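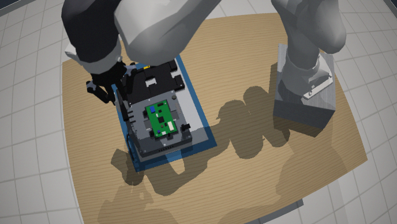 Two arms, one circuit board. The simulated cell at the Sarnasley open day.

Spent the afternoon at the Flullar open day in Sarnasley. Going to put my notes here in a few posts before I forget them. September 13, 2018, if anyone is searching for this later.

They do small automation jobs for firms that build electronics. Test fixtures, loading boards, that sort of thing. The open day was split in two: simulation upstairs, real machines downstairs. I spent most of my time upstairs.

The picture is from the simulation. Green board sitting in a light grey tray, tray sitting in a dark grey fixture, fixture on a blue base plate. One arm reaches in from the left with a black two-fingered gripper. The second arm is on its own block on the right of the table.

Arwel Vaughan ran the session. He has been there since the place opened and used to write PLC code for bakery lines. He talks quietly and you had to stand near the front.

The program is called Ilta. It's their own, in house, and they don't sell it. You load the fixture drawing, place the arms and it works out which moves will collide. Then you change something and run it again.

Arwel said that for this job they ran 443 versions of the layout before anyone ordered metal. Most of them differed only in where the right-hand arm stood. He showed us a few of the bad ones. In one of them the two forearms met over the board on every cycle.

Someone asked why use two arms for one small board. Answer: one does the loading and unloading, the other does the plugging in. A single arm could do both but would have to change tools, and the customer wanted a cycle of 30 seconds. With a tool change they were getting nowhere near it.

I asked about the shadows on the table, whether they were just there to look nice. He said no, they train the vision side on pictures from the simulator, so the lighting gets moved about a lot. Hard shadows across the bench are one of the things they throw at it.

Then a talk from Gholamreza Jafarzadeh, who looks after the gripping work. Best half hour of the day for me. He brought a tray of fingers they had tried and passed them round. Steel, nylon, one with a rubber pad glued on by hand.

His main point was that a board should be held by its edges and the edges are never quite where the drawing says. Boards come off the panel with little stubs left on. He'd measured a box of them and had the numbers on a slide, but I didn't get them down.

He also said the fixture does more of the work than the arm does. If the tray guides the board in for the last bit, the arm can be a little out and it still seats. If the tray is tight and square, you spend weeks chasing the arm. I wrote that one down.

Downstairs they had one real cell going, for a customer called Kordestani. Loading only, one arm. We watched it through the guard for 10 minutes or so. It stopped once on a door switch and had to be reset. The lad running it said that switch has been a pain since May.

Cell noise was lower than I expected. You could talk normally next to it. The compressor is in a separate shed.

Practical things for anyone going to the next one. Parking is tight, up to 60 people had booked and the yard isn't big. Closed shoes needed for the downstairs part, and they do check. Tea and sandwiches in the canteen, free.

They let you have a go at Ilta yourself on two machines at the back. I moved the right-hand arm nearer the fixture and got a collision straight away. Moved it back and got a different one. The queue behind me was getting long so I left it there.

A couple of people have asked whether the slides are going online. Arwel said he'd send them to anyone who signed the sheet by the door. If you were there and didn't sign, ring the front desk and ask for him.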